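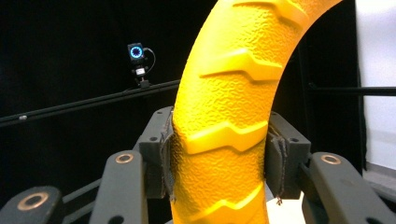 4. Putting the ring on its stand

The Flosell display ring looks sturdier than it is. People see something big and yellow with a tread on it and assume it belongs on a tractor, and then they treat it accordingly. The raised lugs are there for looks and grip. Between them the surface is pebbled, like the skin of an orange, and it picks up dents from fingernails, watch straps and enthusiasm. Hold the ring by its sides, at mid-height, with pressure from left and right. Do not hang it from a lug.

Before you start, clear the tabletop and wipe it down. You will need the ring, the clear stand and a soft dry cloth. You will not need glue, whatever your brother-in-law tells you.

1. Peel the film off both faces of the stand. It is a clear film on a clear stand, so finding a corner may be the longest step in this section.

2. Set the stand near the middle of the table with its flat base down and the cradle facing up. If it rocks, you have left some film on the base. Go back to step 1.

3. Run the cloth around the cradle. Grit trapped in there will mark the ring, and the mark will end up facing the visitors.

4. Lift the ring upright and hold it over the stand. Find the mold seam on the inner side and turn the ring until the seam is at the bottom.

5. Lower the ring straight down until it rests in the curve. Don't push. The weight of the ring is all the cradle wants.

CAUTION: Keep one side of the ring held until you are sure it is sitting in the cradle. It rolls extremely well. We have a dented filing cabinet in the Gridau office that can confirm this.

6. Check that the ring stands vertical. Look at it from the front and again from the side, with your eyes level with the tabletop. If it leans, pinch the right-hand edge at mid-height and ease it over. Small moves are plenty.

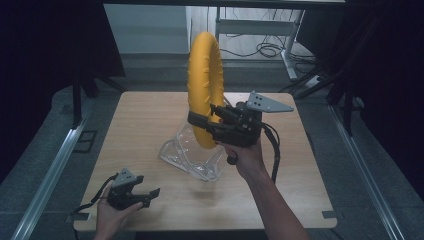 7. Let go slowly. Wait 14 seconds before you walk away or congratulate anybody.

Note: Fine wrinkles in the yellow surface are normal and do not count as damage under the Rao warranty. Lawal Okoro, who reads the warranty mail, has replied to this question often enough that he would like it printed in larger type. We were not given larger type.

Taking the ring down

1. Grip both sides at mid-height and lift straight up until the ring is well clear of the cradle. Tilting it on the way out can crack the stand.

2. Lay the ring flat on a clean surface. Leaning it against a wall is not storage, see the caution above.

3. Wrap the stand separately in the cloth. The Dusent carton has two compartments for this purpose, and the smaller one is not for cables.

Store the carton flat, with nothing heavier than this manual on top.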